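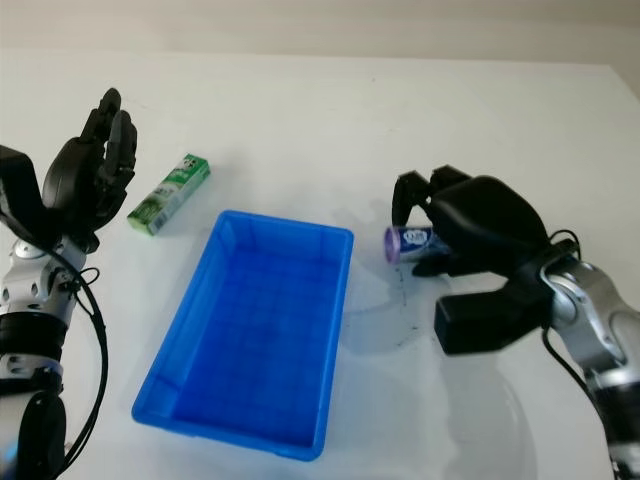 Inham, June 10, 2022

The flat sign over the side door of the Nelldale building is up again, with new letters. The old ones were cut vinyl on painted aluminum, and they had shrunk enough to leave a dark line of dirt around every stroke. I priced a full replacement, decided against it, and kept the panel. These are my notes on the relettering, mostly so I can find the settings next time.

The panel is 800 mm wide and 272 mm high. It hangs on two standoff rails with the lower edge 2000 mm above the step. That is low for a sign and it affects the layout, as most people read it from close up and slightly below. Tall narrow letters look squashed from there. I used a medium-width sans with open counters and left a margin of 25 mm on all sides. The old layout ran almost to the edge, and the first and last letters were the ones that had lifted.

Removing the old vinyl took longer than the rest of the job. It was brittle and came off in flakes. A heat gun on the low setting helped on the larger letters. On the phone number it did nothing useful, and I ended up using a plastic scraper one digit at a time. Metal blades are faster but they go through the paint. The leftover adhesive came off with citrus cleaner, left on under plastic wrap, then two wipes with isopropyl alcohol. Any citrus residue stops the new film from sticking, so the second wipe matters.

With the letters gone there was a visible ghost. The paint under them had kept its color and the rest had faded. Polishing reduced it but did not remove it. I considered placing the new letters over the old positions, but the name is longer now and the spacing would have been wrong. I sanded the face and gave it two thin coats of gray enamel, then left it alone for a week. Vinyl over fresh enamel traps solvent and bubbles later. I have made that mistake before.
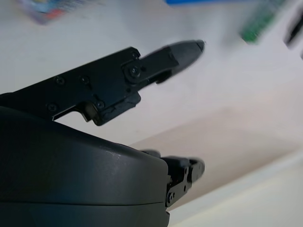

Pivot bolt, washer and fingertip pad.

For the letters I used Derese cast film in white. Calendered film is cheaper and would be fine for a window or a sale banner, but it shrinks more, and shrinkage was the original problem. The cutter needed less blade than I expected. With the blade set too deep it scored the liner, and the small letters lifted with their backing during weeding. I backed it off until the test square peeled cleanly and wrote the value on the roll.

I applied it with a center hinge. Tape across the middle of the transfer sheet, peel one half, cut the liner away, squeegee from the center out, then do the other half. No water. Wet application gives you time to move things, but on a panel this size the hinge does the alignment and there is nothing to move. I went over the edges with a felt squeegee after the tape was off. One comma stayed with the tape and had to be recut.

Aatos Juntunen asked why I did not use raised acrylic letters from Varnik, which is what he has on his own storefront. They look good. They also collect water behind the lower edges, and the door faces north, so algae would be a yearly job. Flat film can be wiped down with a sponge. If the sign were higher up and read from across the street, I would probably go the other way for the shadow line.

The fixing screws were reused except one, which had a stripped head. I replaced it with stainless of the same size and put nylon washers under all of them. The rails themselves need paint before winter.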